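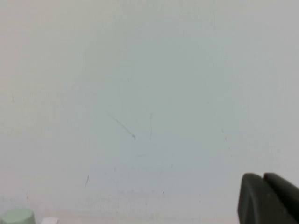
Get there before ten or you'll be stuck at the back, the woman on the Grutico front desk told us, and she was right! The open day was on Monday, 7th September, and by the time our bus pulled in the line already went past the bike racks.

I picked the robot arm demo for my report because our group has been trying to program a much smaller one since May (we call ours Gimau and it mostly knocks things over). The one at Grutico has a gripper with two dark fingers, and there's a small camera mounted down at the gripper end, so you get the arm's own view of the job. I really liked that part. Sometimes the view is nearly all pale wall, with a few thin marks on it and just the top of a green cap and a bit of something white along the bottom, and you realize how little the arm has to go on from there.

The operator said they'd done 200 practice runs for the Flerkholm project, and that 9 of those had to be thrown out over bad lighting. I asked if a plain background helps. She said yes, mostly, but shadows on a light wall can still cause grief.

My favourite colour-sorting station was closed, which was a bummer, so I went back to the arm and stayed for 2 more rounds.

For our own project I want to move the camera closer to the fingers and try 100 runs before we change anything else. The Phelan kit in our lab should have a bracket that fits.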